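Let the Small Garden Be Small

Since seven years I take care of the ground behind our house in Wemora, and I have come to one opinion which my neighbors do not like: most small gardens have too many plants in them.

People go to the nursery in May and come home with the car full. My neighbor Celeste Tapia spent 1335 dollars in one spring. She bought hydrangeas, two maples and a climbing rose, all for a piece of land of 200 square feet. By August the maples took the light from the roses, and she was cutting everything back every weekend.
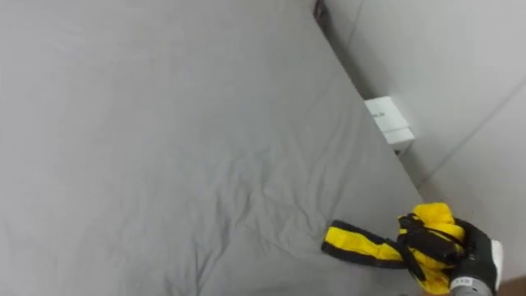

I understand the wish. An open piece of soil looks like a mistake, and the garden shops are happy to help us correct it. But a shrub with a label that says "six feet wide" will really become six feet wide. We read the label and then we plant it two feet from the fence – I did this also, with a lilac, and had to dig it out.

Ashley Pearce, who taught me to prune, told me to leave one third of every bed free for the first three years. I found this advice very hard to follow. I put bark on the free part and waited. Now the sage has filled its place by itself, and the 118 dollars I did not spend on more plants went into a good bench. In the evening I sit there and pull almost no weeds.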